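Water meters: what the first readings show

Meters have now been fitted in every house in Clandcombe and in the lower half of Eltthorpe. The first full set of readings was taken in March and the results have gone out with the bills. If yours has not come, check that the company has your flat number as well as your street number, as several bills in Eltthorpe went to the wrong door.

The combined reading for the Clandcombe village hall and the changing rooms was 2,410 litres for the week, higher than expected. A cistern in the changing rooms was running day and night. It has been repaired and the next reading should be a good deal lower.

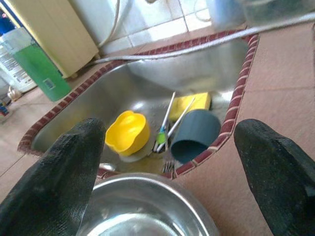
A tiled kitchen worktop with a steel sink and bowl.

At home, the simplest check is to read the meter last thing at night and again before anyone gets up. If the figure has moved and no machine was set to run, there is a leak somewhere — most often a toilet or an outside tap. Leaks on the pipe between the meter and the house are the owner's to repair, but you can ask for an allowance on the bill once the work is done. Keep the plumber's invoice.

Households of 6 or more can apply for the capped tariff. The form is 3 pages long and needs a copy of a recent council tax bill. Paper copies are on the counter at the Ikela café and in the library porch. Forms handed in before 7 in the evening go off with the next morning's post.

The upper half of Eltthorpe will get its meters after the road works finish.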